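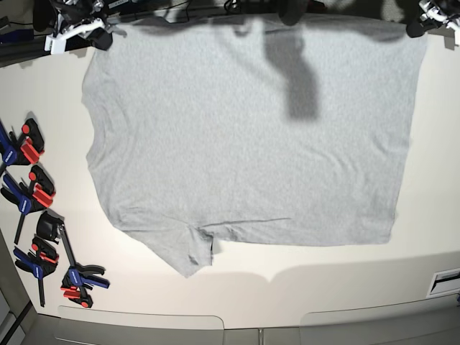
Walivetti FAQ

I get the same handful of emails every time I push a new version of Walivetti, so I finally sat down and put my replies in one place. If yours isn't covered, open an issue and I'll get to it (usually late at night, sorry).

What does Walivetti do?

It's the planning layer for two-armed cloth handling. You give it camera views and a goal, like "flat" or "folded in half," and it hands back a short list of grasps, lifts and drags for both arms. It doesn't drive motors. I use Dantas for that, and most people writing to me do too, but anything that takes timed gripper poses will work.

Why T-shirts?

Because they're cheap and they're nasty! A towel has four corners and behaves itself. A shirt has sleeves that tuck themselves under the body, and then your planner thinks it's looking at a rectangle. I spent most of April on tucked sleeves alone. The current version treats any short fold near a hem as a possible hidden sleeve and tries a small test pull before it commits to anything bigger.

Do I need wrist cameras, or is the overhead one enough?

You can run on overhead only, and I did for ages. The trouble is that the arms throw shadows on the cloth, and from straight up a soft shadow and a soft fold look awfully alike. With the wrist views turned on, the planner gets a second opinion from much closer in. The flag is wrist_views and it's on by default now.

My wrist view is full of background junk. Does that matter?

Less than you'd think. The perception side (that's Zistenar, a separate package) crops to the space around and between the fingers before it looks for cloth edges. Tools on the wall, cables, whatever you've got back there – it all gets thrown out early. What does hurt is other fabric close to the thing you want to pick up. Straps are the worst, as they read as hems. Either clear them off or draw a keep-out region in the config. 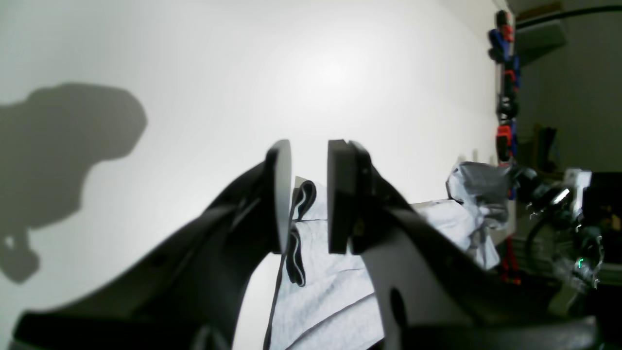
Wrist view with the fingers open. The black strap and the darker gray heap are the kind of thing I'd put in a keep-out region.

How does it pick a grasp point?

It scores every cloth edge it can find, drops the ones the fingers can't reach at a decent angle, and then sorts what's left. Doubled edges like hems score high. On the last batch I ran, 1,078 grasp candidates came in and only 22 made it through to the final ranking, so don't panic if your debug window shows nearly everything crossed out. It's supposed to be picky.

Does printing on the shirt confuse it?

It used to, badly. Dark lettering on a pale shirt makes lovely sharp edges, and the old edge finder just adored them. Zistenar now checks whether an edge comes with any change in height, and flat ones get marked as print and skipped. If you're on an older setup, go update before you write to me, please!
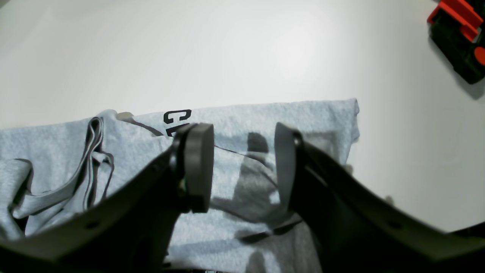

Pads down by the lettering on a light gray shirt, with a doubled hem off to the left.

Why does it pause before closing the fingers?

The planner asks for a fresh wrist image once the pads are near the fabric and compares it with what it expected. If the cloth has shifted too far, it re-plans. You can turn the pause off with settle_check, but I'd leave it alone until you trust your calibration.

How fast is planning?

Around 2 seconds per step on my desktop, most of that in perception. Fewer candidates means quicker plans, so lower the cap if you're impatient.

Can I run it without real arms?

Yep. Niltberg is the little replay tool that ships in the same repo. Point it at a recorded run and it'll step through the plan with the camera views side by side. I do nearly all my debugging there – it's a lot easier to think when nothing is moving. It doesn't simulate cloth, though, so you can't test new grasps in it, only look hard at old ones.

Can it handle pants?

Sort of. Shorts are okay if you start them flat. Long pants go wrong at the crotch seam, and I haven't worked out why. Patches welcome.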